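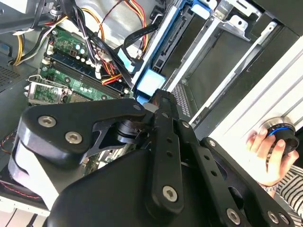

Chapitre 4
Des règles pour démonter

J'ai longtemps cru que les normes se lisaient une fois, en début de projet, avec un café et un surligneur. Et puis j'ai passé un mois de novembre chez Traklow, à l'atelier de démontage, et j'ai vu à quoi servait une règle bien écrite : à savoir quoi faire de ses mains ! Ce chapitre part de là. On y parlera d'ordinateurs de bureau, de pinces, de câbles SATA (beaucoup de câbles SATA), et du document interne que l'équipe appelait « la fiche Brandão », en vigueur depuis le 05/01/2022.

La fiche tient en 11 règles. Je vous rassure, on ne les verra pas toutes ici, les autres sont en annexe. Commençons par celle que mes étudiants oublient le plus volontiers : on débranche par le connecteur, jamais en tirant sur les fils. C'est vrai pour vous, c'est vrai pour la pince.
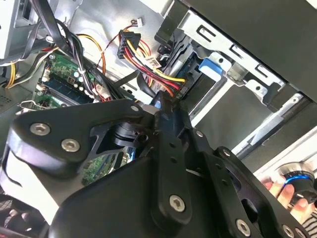

4.1 Où mettre les mains

Dans un poste partagé, l'opérateur a une zone à lui et il doit pouvoir la montrer du doigt. Chez Traklow, c'était l'extérieur du boîtier : on tient, on stabilise, on ne plonge pas les doigts à l'intérieur tant que la pince s'y trouve. Avant chaque reprise, on annonce à voix haute. Oui, on se sent un peu bête les 22 premières fois, et après on n'y pense plus.

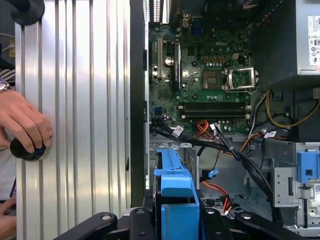

4.2 L'ordre des opérations

Bavix, qui rédigeait nos procédures, tenait à un ordre fixe : alimentation coupée au mur, puis inventaire visuel, puis connecteurs, puis supports de disque. J'ai voulu discuter (j'étais jeune dans le métier) et j'ai perdu.

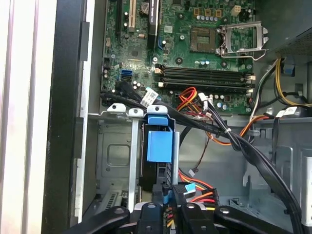 L'inventaire visuel mérite qu'on s'y attarde, parce que c'est là que la règle devient intéressante à écrire. « Vérifier l'état de la carte » ne veut rien dire. « Noter si le support du processeur est vide, si les emplacements mémoire sont vides, si un disque est en place », voilà une consigne qu'on peut suivre. Appliquez-la au boîtier ci-dessus : pas de processeur, quatre emplacements mémoire libres, mais un disque dur noir toujours dans son berceau bleu. Sur la fiche, cela fait trois lignes remplies, et la suite de la procédure concerne le disque. Gardez cette façon d'écrire en tête pour l'exercice Brirkament, à la fin du chapitre, où vous devrez reprendre une consigne trop vague et la rendre vérifiable.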